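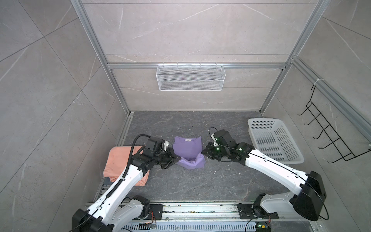 **When should a knit shirt be folded after laundering?**

A knit shirt should be folded once it is fully dry and has been smoothed by hand. Residual moisture sets creases along the fold lines and may cause odor in storage.

## Unit 4: Folding and Storing Knit Garments

Course: Household Textile Care, Skenden Institute
Instructor: Rosalba Serra
Laboratory assistant: Unai Miranda

### Preparation

Clear a flat surface larger than the garment. Lay the shirt face down, with the neck label toward the far edge. Any part of the hem that has folded up under or over the body must be opened out before the first fold is made. Pull gently at the side seams; do not pull at the neckline, as ribbed knits stretch and recover slowly.

### Standard fold

1. Bring one side toward the center, with the sleeve turned back along the fold.
2. Repeat on the other side so that the outer edges are parallel.
3. Fold the hem up to the shoulder line in two equal turns.
4. Turn the shirt over and square the corners.

Finished pieces are set to one side of the work area, away from the garment being folded. Stacks should be squared before they are moved.

### Baskets

Perforated plastic baskets are preferred for dry laundry because air passes through the sides and base. Wire baskets may be used for small items, although fine knits can snag on them.

### Assignment

Read the Vidmar handout on fiber content, then fold four shirts of differing weights. Submit written notes to the instructor by the August session.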